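April, bench notes, 7:40 am

Water retention trial, second go. Corinne Abernathy still thinks the Brendum mix holds more water than plain potting soil. I'm less sure. The bag says a lot of things.

Setup same as last time. Pots filled level, 200 g of dry mix in each, watered to run-through, left to drain on the rack and then weighed. The first lot of Brendum pots took up 162 g of water on average, which sounds great until you look at the plain soil, which came out within a few grams of that. Desmond Kasprzak says the difference is real. I say it's the scale. It drifts when the heater kicks on, and it was on for half the morning.

Also not happy with the drain time. Sheet says one hour. Two of the pots got closer to two because I was on the phone with Hannelore Ruchti over the Kornurberg order (invoice 3274, still wrong, she is looking into it). I've marked those two with a cross and left them out for now. Desmond wants them back in. No.

Things to sort before the next run:
- level the rack, left end sags
- new tape on the pots, marker washes off
- weigh the pots empty, AGAIN, the old list doesn't match
- ask Ingrid if the open Brendum bag was stored by the door - if so it wasn't dry to begin with and the whole column is junk

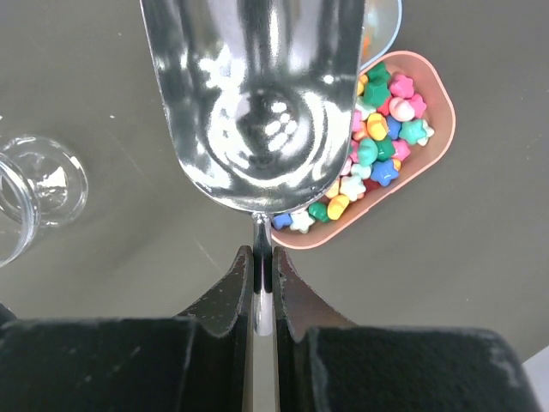

Does packing the mix down change how much water it holds? Enough to swamp the effect we're looking for, I suspect, so every pot gets two taps on the bench and no pressing with the thumb.

Corinne wants to write this up for the Park newsletter. I'd wait. One batch and a drifting scale is thin, and the people reading will go out and buy the stuff. Third run with the heater off, then we'll see.

Contact: Birdie Marchetti, ext. 746 | © Brollau Growing Shed | Back to top

Recent entries
Scale check, heater on and off
Seed tray liners, still leaking
Kornurberg order: what came and what didn't
Compost sieve repair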